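The Night the Pipe Came Down

The call came at 8 in the evening, while I was still trying to work out which pocket of my new vest the flares went in. Flatbed on its side, Route 82, half a mile short of Brutton. No injuries. I'd been with the Wendesside wrecker crew for seven days and all we'd had was dead batteries, so you can imagine how fast I got into that truck!

My boss drove. She had a box of almond cookies from Ait Brahim open on the dash and she pushed it at me every time we stopped for a light. "Eat," she said. "You won't get a chance later."

She was right. The flatbed lay in the ditch with its wheels toward the road, and its load had gone everywhere – sewer pipe, big sections of it, across both lanes and down into somebody's pumpkins. A deputy was waving cars back toward the feed store. The driver stood on the shoulder with a blanket over his coat, telling anyone who came near that a deer had done it, a huge one, and he'd swerve for it again.

I loved him right away. I loved all of it, the lights on the wet road and the radio going and the farmer who came out in slippers and started moving pumpkins before we'd even asked. We got chains on the first section and my boss put me on the guide rope. Me! I braced my boots and leaned back and felt that pipe wake up at the other end like a fish.

The last section was the one I'd been dreading. It had slid nose first into the culvert and wedged there, and the wrecker by itself could only drag it sideways. So she called over the Kovura truck that had been stuck in the line behind us, the one with a crane behind the cab, and the two of them worked it from either side, a boom on the left and a boom on the right. Up it came, slow as anything. I was holding my breath the whole time. Then it swung clear and the whole line of drivers leaned on their horns, and my boss yelled at me to quit clapping and hold the rope. 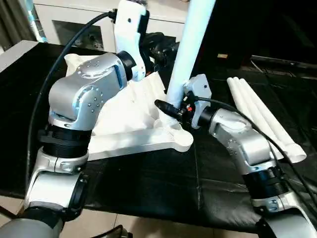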